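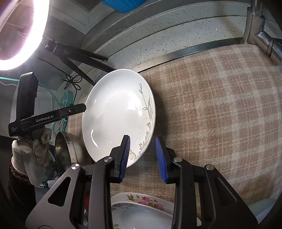 Can you mix plates from different floral sets on one table?

Mostly people do, provided the whites are close. Botanical prints forgive each other; a cream plate beside a blue-white one looks like a mistake.

mukura_mug
Bought a job lot of flowery china at auction for 42 quid. Pink blossoms on one, plain green leaves on another, beige-gold scrolls on a third. My sister calls it "the jumble sale". Do I sell the odd ones or lay the table and be damned?

RianneDB
Lay the table. Matching sets are for people who have never dropped anything.

huerta_home
Disagree. Two patterns is a choice, five is a cupboard accident. Pick the leafy ones, sell the pinks.

mukura_mug
The pinks are the ones I like, naturally.

Nayeli Manríquez
Keep the pinks for pudding then. I've run 9 patterns at Christmas and the only complaint was about the sprouts.

huerta_home
They were being polite.

Nayeli Manríquez
You haven't met my family.

RianneDB
More to the point, is any of it gilded? Gold trim and microwaves don't get on. I lost a saucer that way, and very nearly the microwave.

mukura_mug
The gold bits look printed but I wouldn't swear to it. Hand wash and no microwave, I suppose. My sister will be thrilled, she does the drying.

huerta_home
Put felt between them when you stack, whatever you decide. I'd still sell the pinks.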